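Cesta ranurada Prumska – naranja y azul 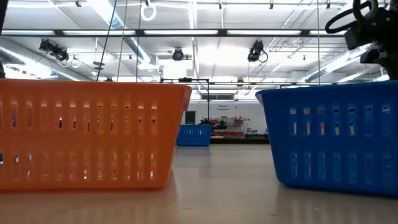
Referencia de catálogo: Prumska, cesta rectangular con ranuras
Colores en existencia: naranja, azul
Material: plástico
Se vende por unidades o en lote de 6
Ficha revisada: 11 sep. 2018

Hay objetos que piden una presentación y hay objetos que piden una estantería. La Prumska pertenece al segundo grupo. Es una cesta de plástico, rectangular, un poco más estrecha abajo que arriba, con el borde enrollado y dos filas de ranuras verticales en la pared. Quien haya venido buscando una experiencia de almacenamiento puede seguir leyendo, pero le va a costar encontrarla.

Llevamos en Porine bastante tiempo vendiendo recipientes para meter cosas dentro, y la conclusión a la que hemos llegado es modesta: la gente compra cestas para ordenar y acaba teniendo cestas que ordenar. Esta, al menos, cabe dentro de otra igual, de modo que el problema crece despacio.

Forma y construcción

La pared lleva dos filas de aberturas. La de arriba queda justo debajo del borde y la de abajo recorre la mitad inferior, con ranuras más largas. Entre una y otra hay una banda lisa que da rigidez y que en la práctica es donde todo el mundo pega la etiqueta. Si va a pegar la etiqueta ahí, límpiela antes con un paño y algo de alcohol. El adhesivo de las etiquetas corrientes se agarra bien al principio y luego se lo piensa.

El borde enrollado está para coger la cesta sin clavarse nada en los dedos. Parece poca cosa hasta que uno ha cargado una cesta de borde recto llena de botes de conserva por una escalera. Con la Prumska se puede levantar por los lados largos o por los cortos, aunque recomendamos los cortos cuando va llena, que es cuando los lados largos tienden a opinar por su cuenta.

Las esquinas son redondeadas. Esto resta algo de espacio útil a quien guarde objetos muy cuadrados (cajas de té, libros, estuches) y se lo devuelve en forma de limpieza: no hay ángulo en el que se quede a vivir la pelusa.

Las paredes inclinadas permiten apilar las cestas vacías una dentro de otra. Llenas no se apilan. Lo ponemos así de claro porque en junio recibimos varias consultas sobre el asunto, y alguna venía acompañada de una descripción muy viva de lo que ocurre con las cebollas.

Lo que se ve y lo que no

Una cesta con ranuras enseña el contenido a medias. Se distingue que dentro hay algo rojo, o algo blanco, y con eso basta para saber si es la cesta de las pinzas o la de los trapos. También basta para que una visita sepa que el orden era sólo exterior. Si prefiere discreción absoluta, en esta misma sección encontrará la caja Nullier, de paredes cerradas y con tapa, que no deja ver nada y dentro de la cual, por la misma razón, se pierden las cosas con mucha más eficacia.

Para ropa de punto y lana, la ventilación de las ranuras se agradece. Para canicas, tornillos, lentejas y piezas pequeñas de construcción no sirve, y nos gustaría no tener que insistir. Las ranuras son verticales y largas. Un lápiz puesto de pie sale por ellas con una naturalidad asombrosa.

Usos razonables

Despensa: patatas, ajos, paquetes de pasta, latas. Los paquetes a medio usar conviene cerrarlos con pinza, salvo que se quiera rellenar de harina la balda de abajo.

Cuarto de lavado: pinzas grandes, trapos, calcetines que han enviudado. La cesta se aclara bajo el grifo y escurre sola por las ranuras.

Aula o cuarto infantil: muñecos, bloques de buen tamaño, disfraces doblados. Los dos colores permiten establecer un sistema. El sistema suele durar lo que tarda en sonar el timbre, pero durante ese rato es muy bonito.

Mesa de trabajo: para separar material pendiente y material terminado. Es el uso que más defendemos, quizá porque es el nuestro. Una cesta naranja a un lado, una azul al otro y la mesa libre en medio. La norma de la casa es que lo naranja está por hacer y lo azul está hecho; quien prefiera lo contrario está en su derecho, siempre que lo avise al compañero.

Baño: toallas pequeñas y frascos con el tapón bien puesto. Con el tapón mal puesto también, pero entonces conviene una bandeja debajo.

Usos que nos han contado y no respaldamos

Cama de gato. El gato la ocupará de todas formas, de manera que esta advertencia va dirigida a nadie en particular.

Escalón. No. Es una cesta boca abajo, y lo seguirá siendo mientras usted se sube encima.

Macetero sin plato. La tierra encuentra las ranuras antes que las raíces.

Casco. Hay fotografías que agradecemos y que no vamos a publicar.

Sobre los colores

El naranja es naranja. Se ve desde el otro extremo de la habitación y sobre una superficie pulida deja un reflejo del mismo tono, cosa que a algunos clientes les alegra la mañana y a otros les obliga a comprar un mantel. El azul es vivo, sin llegar a estridente, y combina con casi cualquier cosa que no sea el naranja. Por supuesto, el par más pedido es uno de cada.

Durante una temporada tuvimos una versión gris pensada para oficinas. Se vendieron dos. Seguimos recibiendo correos de quien compró una y quiere la pareja, y no nos queda más remedio que contestar con el catálogo actual y nuestras condolencias.

El tono puede variar un poco entre partidas. Si necesita que todas las cestas coincidan exactamente, pídalas juntas, y si ya tiene alguna en casa, colóquelas en habitaciones distintas – es lo que hacemos nosotros.

Limpieza y cuidado

Agua templada, jabón suave y una esponja que no raye. Para las ranuras va bien un cepillo de botellas, o un cepillo de dientes viejo y una tarde sin compromisos. No la meta en el lavavajillas: el borde puede deformarse y luego la cesta no encaja con las demás, situación que en una balda justa se nota mucho.

Evite dejarla meses al sol directo. El plástico se vuelve quebradizo y el naranja se va acercando a un color que en nuestro almacén llamamos salmón cansado.

Si las cestas vacías se quedan pegadas unas dentro de otras, no tire del borde con todas sus fuerzas. Gire ligeramente la de dentro, deje que entre aire y saldrá. Quien haya tirado con todas sus fuerzas ya conoce el ruido y la trayectoria.

Compatibilidad

La Prumska encaja en la estantería Doležal de balda ancha, dos por balda, con holgura para meter la mano. En la Doležal de balda estrecha entra una sola y sobra un hueco que no sirve para nada, aunque en todas las casas que conocemos está ocupado por una linterna sin pilas.

No lleva tapa ni hay tapa que le vaya. La de la Nullier parece que encaja. No encaja, y después cuesta quitarla.

Preguntas que llegan a menudo

¿Se puede comprar una sola? Sí. El lote de 6 sale mejor de precio por unidad y peor de espacio en el pasillo.

¿Puedo mezclar colores en el lote? Sí, indíquelo en las observaciones del pedido. Si no indica nada, mandamos mitad y mitad.

¿Sirve para exteriores? Para un balcón cubierto, sí. En un balcón sin cubrir también, con la ventaja de que no acumula agua y el inconveniente de que, vacía y con viento, cambia de propietario.

¿Lleva asas? No tiene asas añadidas. Se coge por el borde.

¿Hace ruido al arrastrarla? Sobre una mesa lisa, muy poco. Sobre baldosa con junta, el suficiente para que los vecinos sepan que está usted ordenando.

Envío y devoluciones

Los pedidos salen del almacén en 2 días laborables. Las cestas viajan encajadas unas en otras, con papel entre medias, y conviene separarlas al llegar y comprobar los bordes antes de llenarlas. Si alguna viene rajada, escríbanos con una foto y el número de pedido y mandamos otra; la rajada puede quedársela.

Aceptamos devoluciones hasta 21 días después de la entrega, con la cesta limpia y vacía. Lo de vacía lo añadimos a raíz de una devolución que incluía 7 calcetines, todos izquierdos según nuestro encargado de recepción, que se los tomó muy en serio. Siguen en una balda del almacén, dentro de una cesta azul, por si su dueño los reclama.

También en esta sección: caja cerrada Nullier, estantería Doležal de balda ancha, etiquetas adhesivas, cepillo para ranuras.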